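Notebook — coffee station, bench notes
March, started 9:40

Carried over from last entry: the descaling of the capsule machine was not logged, so I am treating it as not done. Lawal Adeyemi thinks it was run once in the winter with the Vudham powder. No note, no empty sachet in the bin drawer. Running it again costs an hour.

Purpose of this round: settle a standard layout and a standard dose for the coffee station before the table goes over to the Miltley office. They want a one-page sheet. These are the raw notes for it.

Descale
Vudham powder, one sachet in 300 ml of tap water, made up in a jug and poured into the tank. Ran half through, stopped, waited, ran the rest. First water out was cloudy with a few white flakes. Second rinse clear. Third rinse clear, no taste. Tank lid washed separately by hand. The drip grate had a brown film on the underside that the descaler does not reach. Brush and dish soap took it off.

Flow before descale: not measured, should have been. Flow after: steady, no spitting at the start of the shot.

Dose
Target is a long cup that fits the clear tumblers without going near the rim. Weighed on the small Pomare scale, glass tared each time, same capsule type throughout.

Run 1 — 47 g. Lever closed fully, machine warm.
Run 2 — 48 g.
Run 3 — discarded, glass was not centered and some of it went into the drip tray.
Run 4 — 48 g.
Run 5 — 47 g.

Good enough. The spread is smaller than what people will notice. I stopped there and did not repeat with the second capsule type, which Lawal wants done. He expects the darker roast to come out short. Left for him.

First shot after a cold start is weaker than the rest. Seen twice. Suggest the sheet says to run a blank through first and tip it out. Blank takes about 7 seconds to start.

Glass
The thick-bottomed tumblers stay. The Stikar cups are taller and have to be tilted to get in under the spout, and two people last week put them in tilted and walked away. Stikar cups moved to the cabinet over the sink. Not thrown out, they are fine for tea.

Layout
Tried the machine at the side of the table first. The cord reached but lay across the place where people put their hands. Moved it to the far side with the cord going off the back. Tank can still be lifted out without turning the machine.
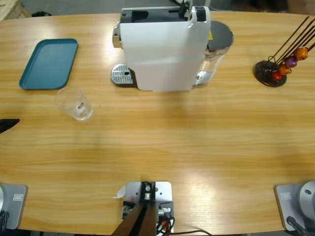

Capsule stand goes to the right of the machine. I had it on the left in the first version and it was in the way of the grate. On the right it sits past the water tank, and the black base disc takes up little of the table. Loaded as it is now, the colors are mixed on the rods, an orange with a purple under it, then orange again, then red at the bottom. For the sheet I would sort by strength and refill from the box, but this needs agreement on which color counts as strong. The printed chart on the box and the one on the cabinet door disagree.

Teal tray on the left, glass near it. The idea is that the finished drink goes onto the tray and the tray gets carried, so drips stay off the wood. The raised rim is enough for a spill of one cup. Checked at the sink with 48 g of water, none over the edge when held level. Tilted, it goes over at the corner first, as expected with rounded corners.

Table surface
Honey-colored top, wiped with a damp cloth only. Lawal's question was whether a ring left overnight comes out. Put a wet glass down at 17:30 on the underside of the spare leaf, will look in the morning. Not testing it on the top.

Open items
Second capsule type, same weighing procedure — Lawal.
Decide color order for the stand.
Write the descale interval on the sheet. Vudham gives one for hard water and one for soft, need to find out which Miltley has.
Buy brush for the grate, the present one belongs to the sink.
Log the descale. Done, this entry.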